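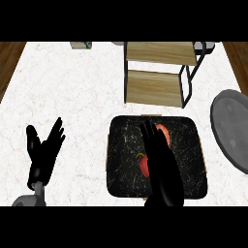

Iona Sutherland thinks the first ten minutes are the worst, and that anyone who says they picked it up right away is fibbing. She told me so before I'd even gotten the gloves on, and then she handed me the gloves.

I'd come to Bimholm to talk with Archie Nisbet about teaching robots by remote control, and I figured we'd sit down with coffee first. Nope! Archie likes people to have a go before they ask him anything. So I spent a good chunk of my morning steering a pair of simulated hands around a marble kitchen counter, trying to get hold of a red chili pepper on a black cutting board, and making a mess of it.

"You're reaching with your shoulders," Archie told me. "Everybody does. Let the wrist do it."

The setup is called Irnis. You wear a headset and thin gloves, and whatever your fingers do, the black robot fingers do too (a hair later, and you do notice the hair). Every try gets saved as a demonstration. Pile up enough good ones and a program called Tan learns from them, so that eventually it can do the job with no one in the gloves.

How many is enough? Archie laughed at that one. "For the pepper task we kept 848. When I started, I told my boss we'd need 57. I don't know where I got 57. I think I just liked how it sounded."

I asked him why bother with a pretend kitchen when there are plenty of real ones around. He's clearly had this question before, but he was nice about it. "I can drop a plate in there all day long," he said. "I can move the cutting board over a few inches and do it again. And if somebody has a bad idea at four in the afternoon, we can try the bad idea by ten past." He does still work with real arms, and he used to do it the old way, where you grab the arm itself and walk it through the motion. He misses that a little. "You could feel it. With your hand on the arm, you know when it's bumped the table. In the headset you're going by your eyes, and your eyes lie to you about depth constantly."

Mine sure did. I kept closing my fingers on air in front of the pepper, then behind it. And I completely forgot I had a left hand, which Iona says is the thing she spends the most time fixing with new people. Tan copies what it's shown, so if your spare hand wanders, you've just taught wandering.

"We had one batch where the left hand kept doing this little wave," Iona said. "It was me! I was talking while I worked. I talk with my hands. We threw out 32 of them."

That got us onto what makes a good demonstration, and the two of them don't agree. Archie wants them smooth and nearly identical. Iona wants a few fumbles left in, as long as the person recovers, so the program sees how to get out of trouble. They went back and forth on this for a while and pretty much forgot I was there. The compromise, for now, is that Iona gets to keep 12 fumbles per task and Archie gets to complain about them.

Next they're moving on to Flellura, a longer job with slicing and plating in it, and Archie isn't making guesses about the numbers this time. I asked if a beginner's tries would be any use for that one.

"Yours?" he said. He looked over at Iona. "We'll put you in with her fumbles."

Last updated: June
Contact us | Copyright, all rights reserved | Back to top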